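Normas de casa para evaluar tareas de manipulación en simulación

Llevo desde mayo ordenando las notas que usamos para evaluar tareas de mesa en simulación, y me han pedido varias veces que las ponga en algún sitio donde se puedan enlazar. Las dejo aquí tal como están ahora. Cambiarán, porque ya han cambiado cuatro veces.

El proyecto se llama Grestent y consiste en comprobar políticas de agarre y colocación antes de que lleguen a un brazo de verdad. Trabajamos con dos bibliotecas de escenas propias, Flallby (interiores domésticos) y Mercado (puestos y estanterías). Las reglas que siguen son las de Flallby. Las de Mercado se parecen, pero allí los objetos están apilados y hay apartados enteros que no valen.

1. Antes de ejecutar nada

Cada escena tiene una ficha. En la ficha figuran la versión de la escena, la semilla, la lista de objetos con su masa y su coeficiente de fricción, y la instrucción en lenguaje natural que recibe la política. Si falta uno de esos datos, la escena no entra en la evaluación. Al principio lo permitíamos «de forma provisional» y acabamos con 41 escenas cuya fricción no sabía reconstruir ninguno de nosotros. Las tiramos.

La instrucción se escribe una vez y no se retoca después de ver resultados. Si resulta ambigua, se anota como ambigua y se corrige en la siguiente versión. Lo que no se hace es cambiar «taza» por «taza blanca» a mitad de una tanda, aunque parezca inofensivo.

La postura inicial del brazo también va en la ficha. La pinza empieza siempre separada de la mesa y de los objetos, con margen suficiente para que el primer movimiento no arrastre nada. Parece una obviedad y aun así lo comprobamos con un script, que descarta la escena si hay contacto en el primer paso de simulación.

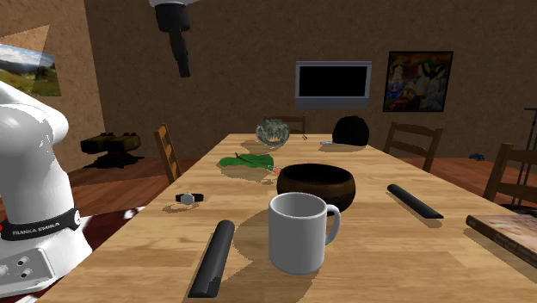

2. Objetos que no participan

Todo lo que hay en la escena y no aparece en la instrucción cuenta como entorno, y el entorno se respeta. Distinguimos tres casos:

Roce: hay contacto, pero el objeto termina donde estaba. Se registra y no penaliza.

Desplazamiento: el objeto acaba a más distancia de su posición inicial de la que permite la ficha. El episodio se marca como «logrado con daños», aunque la tarea principal se haya cumplido.

Caída: el objeto sale de la superficie o vuelca. Episodio fallido, sin excepciones.

La categoría intermedia es la que más discusiones nos ha costado. Hay quien prefiere contar sólo éxito y fracaso, y entiendo el motivo, porque las tablas quedan más limpias. Yo la mantengo porque una política que mueve media mesa para coger una cosa no me sirve en una cocina, y con dos categorías eso no se ve.

Una regla menor: la distribución de los objetos no se ordena para facilitar la llegada de la pinza. Si el generador los deja juntos, juntos se quedan, siempre que la tarea siga siendo posible.

3. Qué es un agarre

Pasamos bastante tiempo sin definirlo por escrito y cada uno contaba una cosa distinta. La definición actual pide contacto de los dos dedos con el mismo objeto, mantenido durante el número de pasos indicado en la ficha, y sin penetración por encima de la tolerancia. El cierre de la pinza por sí solo no vale. Tampoco vale que el objeto se mueva con ella, porque puede ir enganchado.

En recipientes abiertos admitimos el agarre por el borde, con un dedo dentro y otro fuera. Hubo dudas, sobre todo por si el recipiente lleva contenido. Lo resolvimos con un campo en la ficha: «interior accesible», sí o no. Si pone que no, un dedo dentro es fallo aunque la sujeción sea perfecta.
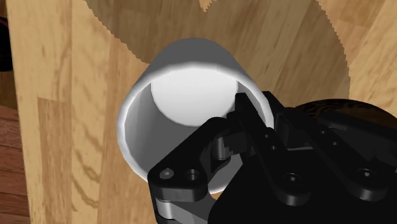
La inclinación se mide aparte. Una taza vacía puede viajar torcida sin consecuencias, una llena no. El ángulo máximo depende del campo de contenido y se evalúa durante todo el trayecto, no únicamente al soltar. Cuando lo medíamos sólo al final se nos colaban episodios en los que el objeto daba casi media vuelta por el camino y llegaba derecho.

Sobre la penetración: los motores de física dejan que las geometrías se solapen un poco, y eso es normal. El problema aparece cuando la malla de colisión de un objeto hueco está simplificada. Una taza con una malla convexa está maciza por dentro para el simulador, y el dedo no puede entrar aunque en la imagen haya sitio. Revisad siempre las mallas de los recipientes a mano, con la vista de colisión activada. Es aburrido y hay que hacerlo.

4. Registro y revisión

De cada episodio guardamos la trayectoria completa de las articulaciones, las imágenes de todas las cámaras, los contactos y el veredicto automático. La última tanda tuvo 2506 episodios, y revisamos a mano 1009. Se eligen al azar dentro de cada categoría de resultado, de modo que también se miran los que han salido bien. Quien revisa no ve el veredicto automático hasta haber puesto el suyo.

Cuando los dos veredictos no coinciden, gana la persona y se abre una nota. Si la misma causa aparece en tres notas, se cambia el criterio automático y se vuelve a puntuar toda la tanda. Volver a puntuar no es volver a ejecutar: las trayectorias guardadas no se tocan.

Los informes los generamos con Haveo, una herramienta interna que hace tablas y poco más. En cada tabla tienen que aparecer la versión de las normas, la de las escenas y el número de episodios descartados con su motivo. Una tabla sin los descartados se devuelve.

5. Pendiente

Falta decidir qué hacemos con los reintentos. Ahora mismo una política puede soltar y volver a coger las veces que quiera dentro del tiempo máximo, y el resultado cuenta igual que si lo hiciera a la primera. Mi propuesta es anotar el número de intentos sin penalizar y mirar los datos de una tanda completa antes de poner un límite.

También falta el apartado de iluminación. Tenemos variaciones preparadas, pero todavía no hay acuerdo sobre cuáles son obligatorias.

Si usáis algo de esto, indicad la versión de la que partís. La de esta entrada es la quinta.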